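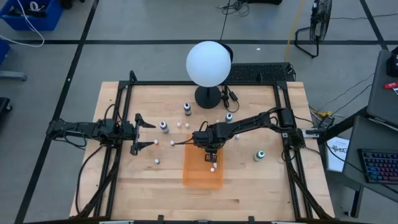 ## Seventy dollars for a smell of rain

October 6, 2019

Drustemier has a new fragrance out this month. It's called Hirley, it costs $70 for 50 ml, and the card that came with my sample says it will "return you to the first rain you ever loved." I don't remember the first rain I ever loved. I'm not sure anyone does.

I've worn it for four days now, twice on skin and twice on a scarf, and I'll try to be fair. The opening is good. There's a sharp green note like a snapped stem, then something mineral that I take to be the rain, and for the first few minutes I understood the fuss. Then the musk comes in. It's the same clean, laundry-ish musk you've smelled on half of the launches since March, and once it settles it doesn't move. By lunch I smelled like a nice hotel towel.

The brand says it lasts all day. On my wrist it was gone in 5 hours. The scarf held on longer, but scarves always do, and I don't buy perfume for my scarf.

Then there's the "natural" business. The box says "inspired by nature," which commits Drustemier to very little. I wrote to ask how much of the formula comes from plants and got a friendly reply about the perfumer's childhood garden. I asked again and got the same garden. Fine. I like plenty of synthetics, and a rain note is nearly always built from them anyway – I'd just like a company to say so when it's asked.

The perfumer is Amanuel Kumsa, and he's the reason I bothered at all. His Tedmont, from a couple of years back, is still one of the best dry woods I own: pencil shavings, black tea, a bit of smoke, no sugar. It took a risk or two. Hirley feels like the work of someone who was handed a brief with the word "fresh" underlined. I'd love to smell the version he made before the notes came back from marketing, if there was one.

A few of you have asked how it compares with Ayele's rain scent. Ayele's is muddier and odder, and it wears closer to the skin. My sister says it smells like a basement. She has a point, but it's a basement I'd go back to, and the travel size means you can find out without spending much.

If you're curious about Hirley, get the sample and wear it for a full day before you pay for a bottle. Don't judge it off a paper strip at the counter, where the green opening does all the selling and you've walked out of the store before the musk shows up. Spray it on skin, go run your errands, and smell it again in the afternoon.

There's a body lotion coming too, and a candle. I've asked for the candle. The lotion I'll skip – more of that musk on my arms is the last thing I need.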